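**COMMUNIQUÉ DE PRESSE – diffusion immédiate**

**Football américain : Fumiko Hoshino reste à Prisitz, deux saisons de plus**

Prisitz, avril. C'est signé. La quarterback Fumiko Hoshino prolonge avec les Béliers de Prisitz pour 2 saisons. Accord trouvé hier soir, papiers envoyés à la ligue dans la foulée, confirmation reçue ce matin avant 10 h. Le club voulait l'annoncer avant la reprise des entraînements, c'est donc chose faite.

Rappel pour les rédactions qui n'ont pas suivi. Hoshino est arrivée d'Alleck comme remplaçante, a pris le poste de titulaire après la blessure de Gülizar Taşdemir et ne l'a plus lâché. Demi-finale perdue à Prerholm la saison dernière, de 3 points, sur un field goal dans la dernière minute. Elle avait lancé 54 passes dans ce match. Record du club, toutes sections confondues. L'ancien tenait depuis l'époque du terrain en herbe.

« J'avais une offre ailleurs, je ne vais pas dire où, déclare Fumiko Hoshino. J'ai demandé une semaine pour réfléchir et j'ai répondu au bout d'une nuit. La défaite de Prerholm, je l'ai encore dans l'épaule. Je veux rejouer ce match. »

Gülizar Taşdemir, remise de son opération du genou, reste également dans l'effectif. Elle passera receveuse. Oui, c'est un vrai changement de poste et non, ce n'est pas provisoire. Elle a travaillé les tracés courts tout l'hiver avec Hoshino, sur le parking du gymnase quand le terrain était gelé. Premiers essais en opposition dès la reprise.

**Stage de reprise à Alleck**

Le groupe part 5 jours à Alleck, fin avril. Départ en car à 7 h 30 devant le gymnase, pas devant le stade (travaux). Hébergement à l'internat du lycée agricole, chambres de 3. Deux séances quotidiennes, vidéo le soir, match d'entraînement contre Alleck pour finir. Les séances du matin sont ouvertes à la presse, celles de l'après-midi non. Merci de respecter.
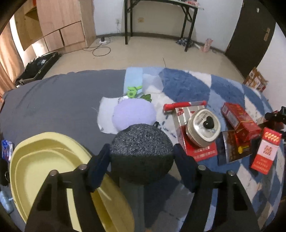

Le programme du stage a été revu par Erdal Özkan, entraîneur principal, après les pépins musculaires de l'an passé. Moins de course longue, plus de travail d'appuis, contact seulement à partir du troisième jour. Récupération obligatoire après chaque séance de l'après-midi : étirements, puis bain de pieds froid dans les chambres, vu que l'internat n'a ni baignoire ni salle de soins. Chaque joueuse vient avec sa bassine. Une grande, en plastique, à large rebord, comme la jaune pâle qu'on voit sur la photo. Pas de seau, on ne rentre qu'un pied dedans et ça finit par terre. Les glaçons sont fournis par la cuisine de l'internat, à retirer avant 18 h.

« On a perdu trop de monde avant même le premier match, explique Erdal Özkan. Cette fois on monte doucement. Fumiko voudrait lancer deux cents ballons par jour, je lui en laisse la moitié. Elle râle. Tant pis. »

**Ce qui change dans le jeu**

L'attaque des Béliers reposait beaucoup sur la course. Trop, de l'avis du staff. À Prerholm, la défense adverse avait fermé l'intérieur dès le deuxième quart-temps et il avait fallu tout passer par les airs, sans vraiment l'avoir préparé. D'où les 54 passes. Le nouveau cahier de jeux, écrit par Özkan et Hoshino ensemble, prévoit davantage de formations à quatre receveuses et des passes rapides sur première tentative. Il est plus mince que l'ancien, les joueuses ont applaudi.

En défense, Zübeyde Yazıcı garde le brassard et l'appel des jeux. Elle attaque sa dernière saison, elle l'a dit au groupe en mars et accepte que ce soit rendu public. « Je préfère que ça se sache maintenant, comme ça on n'en parle plus jusqu'à la fin. Pas de cérémonie à chaque déplacement, s'il vous plait. » Elle rejoindra ensuite l'encadrement des cadettes. Les modalités seront précisées à l'automne.

Pour le reste : la ligne offensive est reconduite entière. Une place reste à pourvoir chez les safeties, le club discute avec une joueuse d'Alleck, rien de fait. Le poste de kickeuse sera ouvert à la concurrence pendant le stage. Aucun nom ne sera communiqué avant le retour.

**Partenariat**

La maison Karabulut, menuiserie à Prisitz, reste partenaire maillot. Logo dans le dos, sous le numéro, comme avant. Elle prend aussi en charge le car pour Alleck. « Mon père emmenait déjà les juniors dans la camionette de l'atelier, raconte Beril Karabulut, gérante. Le car c'est quand même mieux, surtout pour les linemen. » Le nouveau maillot domicile sera présenté au retour du stage. Vert, col blanc. Le maillot extérieur ne change pas.

**Reprise du championnat**

Premier match à domicile contre Prerholm, donc, le calendrier a de l'humour. Coup d'envoi à 15 h, ouverture des portes à 13 h 30. Si les travaux du stade ne sont pas terminés côté tribune est, le public sera placé côté ouest et derrière l'en-but nord. Les abonnés recevront un message. Les billets achetés pour la tribune est restent valables, pas besoin de les échanger.

Buvette ouverte dès l'ouverture des portes. Entrée gratuite pour les licenciés du club, sur présentation de la licence (la vraie, les captures d'écran floues ont posé problème la dernière fois). Parking du gymnase réservé aux cars et aux secours.

**Informations presse**

Accréditations pour les séances du matin à Alleck : demande par mail au service presse des Béliers, avec nom, média et jour souhaité, au plus tard 2 jours avant la venue. Pas d'accréditation sur place. Les photographes restent derrière la main courante, y compris pendant l'échauffement.

Fumiko Hoshino et Erdal Özkan seront disponibles par téléphone cet après-midi entre 14 h et 16 h. Passé cet horaire, écrire. Interviews possibles en français et en anglais, en japonais aussi pour Hoshino. Gülizar Taşdemir ne s'exprimera pas avant le match d'entrainement.

Portraits des joueuses en haute définition sur demande. Crédit obligatoire : Béliers de Prisitz.

Le présent communiqué annule et remplace la version envoyée ce matin, qui donnait un mauvais horaire de départ pour le car.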